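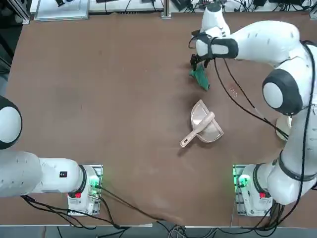
How to Clean and Re-Oil a Wood Table

Posted by Tonantzin Pacheco, Sep 13, 2024

An oiled table needs a fresh coat once or twice a year. I do mine in March and again in the fall. The work itself is short, but the oil needs a night to dry.

What you need

A soft brush and dustpan
Two clean cotton cloths
Mild dish soap
Fine sandpaper
Furniture oil (I use Katona, any food-safe oil will do)

Step 1. Brush off the crumbs
Work from the center toward the edges and get into the joints between boards. Grit left on the surface will scratch it when you wipe.

Step 2. Wash
Put a few drops of soap in a bowl of warm water. Wring the cloth out well and wipe with the grain. Go over it again with plain water, then dry it with a towel. Wait 2 hours.

Step 3. Sand the rough spots
Water raises the grain a little. Sand lightly with the grain and stop when it feels smooth. Deep scratches need more work — see the page on dents and gouges. Wipe away the dust.

Step 4. Oil
Pour a small amount on a dry cloth and spread it thin. Do the underside too if the top tends to warp. Leave it for 17 minutes, or whatever the can says, then wipe off everything that hasn't soaked in. Sticky patches come from skipping this part.

Step 5. Let it dry
Leave the table alone overnight. Keep hot dishes and wet glasses off it for 3 days.

Oily rags can catch fire on their own. Spread them flat outdoors until stiff, then throw them out.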